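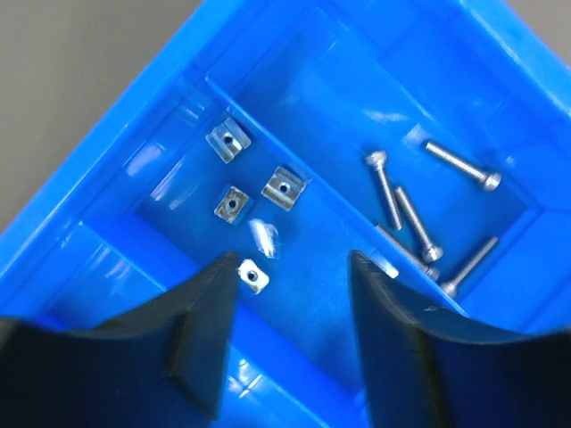 PORTO, 2026-05-02

The northern commuter operator Promow will begin replacing the door equipment on its regional trains this month, starting with the units that work the Salgado line. The work covers 13 trains and will be carried out at the company's main depot, with one train out of service at a time.

Door faults were the largest single cause of delay on the line last year, according to figures the operator gave to its passenger forum in the spring. Most of the faults were short. A door would fail to report that it had closed, the driver would be unable to take power, and the conductor would have to walk back and lock the door by hand. Each case cost a few minutes, but on a single-track section a few minutes is enough to hold a train coming the other way.

"The trains are sound and the motors are in good order, but the doors were designed for a quieter timetable," said Beatriz Meireles, who heads fleet maintenance at Promow. "They open and close far more often now than anyone planned for when the trains were ordered."

The new door drives and control units come from Visard, which won the contract in a tender that drew bids from three companies. Beltix will supply the floor-level step plates and the seals. The existing door leaves will be kept, repainted and rehung. Promow decided against new leaves after an inspection found little corrosion in them, and the saving has been moved to the budget for spare parts.

Each train will spend 6 days in the depot. The first two are set aside for stripping out the old drives and checking the wiring back to the cab. Fitting takes three more, and the last day is for testing, including 500 open and close cycles on every door before the train is released. A train that records a fault during the cycles stays in the depot until the cause has been found.

Vasco Serrano, the depot manager, said the schedule leaves some room for trouble. The wiring on the older units has been altered several times over the years, and the drawings do not always match what is behind the panels. One train was opened up in advance so that staff could trace the circuits and correct the drawings before the main work began.

Passengers will see few changes to the timetable. Five early evening departures will run with one train in place of two coupled together, and the operator expects them to be more crowded than usual. Notices giving the departures affected will go up at all stations on the line. The first and last trains of the day keep their normal length.

The new equipment will also change how the doors behave. They will close more slowly at first and then speed up, and the warning tone will start before the doors begin to move. At present it starts at the same moment. The button on the outside of each door will be moved lower so that it can be reached from a wheelchair, a point raised by several people at last year's forum meetings.

Anju Rajput, who represents Salgado line commuters on the forum, welcomed the work but said she wanted to see delay figures published every month while it goes on. "We were told the doors would be dealt with two years ago," she said. "People want to know whether the trains that have been done are running better than the ones that have not." Promow said it would publish figures for each train once the first four have been back in service for a full month.

The union representing conductors has asked for training before the first converted train carries passengers. Henrique Henriques, a conductor and local union officer, said the manual locking handle has moved from above the door to a cupboard beside it, and that staff need practice with it on a stationary train. Sessions have been arranged at the depot, and the company has agreed that no conductor will be assigned to a converted train without attending one.

Obaidul Hettiarachchi, project engineer at Visard, said the control units store a record of every door movement, which maintenance staff can read at the depot. A door that is taking longer to close than it should can then be adjusted overnight.

Work on the other regional routes has not been approved. Promow said it would make a proposal to the transport authority after the Salgado line trains are finished.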